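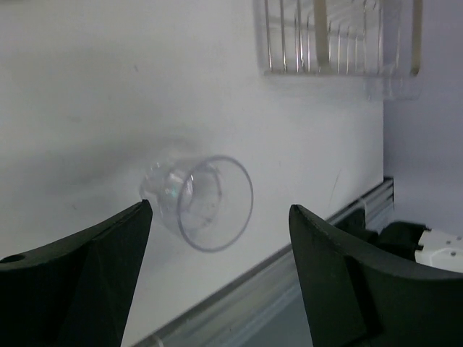
What should we budget for a first arm?

The arm itself is usually less than half of it. Add the gripper, table, rails, guarding, cabling, a spare set of fingers and somebody's time to set it up. Most labs forget the last one and then wonder why it sits there till March.

Can I get the gripper without the arm?
Yes. Flinis fingers sold in pairs, left and right, not singly. Check your wrist plate first - adaptor is extra.

How long is delivery?
Arms 12 weeks. Grippers and cameras 15 working days if in stock. Tables are cut to order so ask.

Do you do a quote I can put in a grant application?
Yes, valid for 70 days. Send the kit list and the name of the funder, we'll set it out how they like it. Anything after that gets re-priced, sorry.

Wrist camera - now or later?
Now if you can. Retro-fitting means re-running the cable down the arm and recalibrating, and we charge for the visit.

What objects should we buy for practice tasks?
Cheap stuff. Clear plastic cups are harder than they look for cameras so do get some, plus a few solid coloured things to start on. Put it under consumables, finance won't argue over cups.

How often do fingers need replacing?
Depends what you pick up. We'd budget for a check every 1,000 hours and keep one pair on the shelf.

Is the Skistach bench big enough for two arms?
The long one is. The short one no, they will foul each other.

Can we lease?
Through Dritero only, and only on complete cells. Not on spares or or single grippers. Min term is in thier paperwork, not ours.

VAT?
All prices ex VAT. If your exempt send the certificate with the order, not after.

Who do I ask about anything else?
Áine Dunne, sales desk. Email is quicker - phone goes to voicemail most afternoons.

Prices and lead times checked 5/29/19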